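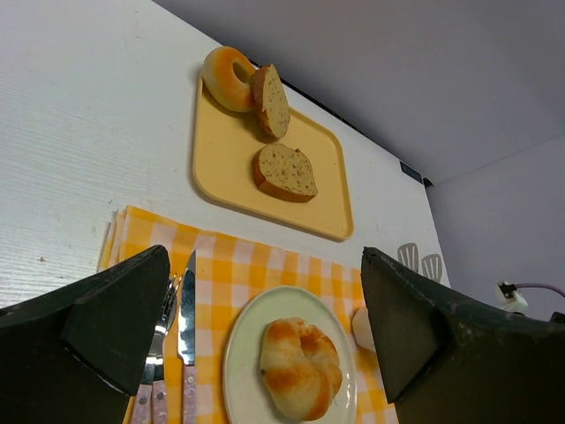 We started Brultano with one annoying problem – robot code that worked beautifully until somebody swapped the programmer. I'd spent years writing control software that only I could run, and I was pretty sick of being the person everyone had to call. So when we set up shop, the plan was to build the layer that sits between the cameras and the motors, and to build it so a new hire could open it up before lunch and get something moving by the afternoon. A lot of that comes down to teaching a planner what matters in front of it. Take breakfast: there's a knotted roll on a white plate, a knife lying alongside it, and more bread over on a yellow tray, and the planner has to work out which of those you meant when you said "the roll." Then it has to get two fingers down there without dragging the tablecloth along. I still find that stuff fun, which my family thinks is very strange.

Our main product is called Brisum. It's a planning and control toolkit for two-armed tabletop setups, and it's the thing most of you probably came here to read about. You give it a camera feed and a goal, and it hands back a motion you can look at before you run it. That preview step was a fight, by the way! Half of us thought it would slow people down. I was in that half, and I was wrong, and now I get grumpy if I have to work without it.

The other piece is Brastine, our logging and replay tool. Every run gets saved with its joint positions, its camera views and whatever the planner was thinking at the time, all lined up on one clock. We built it for ourselves after a miserable spring of trying to match up files by hand. The first version had 18 settings on one screen and made sense to me alone. Please don't ask to see it.

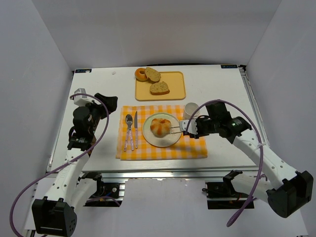
Attila Major
Founder, Brultano

So that's my name up there, and I should say a bit about how we work. We're a small group and we all test our own code on real arms. If you write the grasp code, you're the one standing at the bench when the fingers come down on a bun. Soft round things are hard, and so are shiny ones, and a plate with a rim likes to make both worse. We've got a saved library of 3,356 runs by now, and a good chunk of them are embarrassing. We keep those too. When someone changes the planner, it has to go back through 100 of the old recordings before it gets merged, and the bad ones are always in the mix.

Shengli Pan runs perception. Shengli came to us from mapping software and had never touched an arm before, and within a few months had rewritten most of how we handle overlapping objects (two slices of bread leaning on something else was the test case for weeks – I can't look at toast the same way). Shengli also wrote the docs, so if you've ever found them readable, now you know who to thank.

There's a side project too, called Cheng. It's a little scheduler that keeps two arms from reaching for the same spot at the same moment. It began as a weekend hack and now it ships inside Brisum, turned on by default. You can still download it separately if that's all you need, and over 1,000 people have done that so far, which made my whole April.

We mostly work with labs and small teams who already have hardware and are tired of gluing software to it. We don't sell arms. We'll happily talk about yours, though, including the weird homemade ones. If you want to try things out, the starter guide walks you through your first pick with one arm, then adds the second when you're ready. If you get stuck, write to us through the contact page and tell us what you're running and what you expected it to do. A saved Brastine log helps a lot. I read those messages myself most mornings, usually before nine, with coffee.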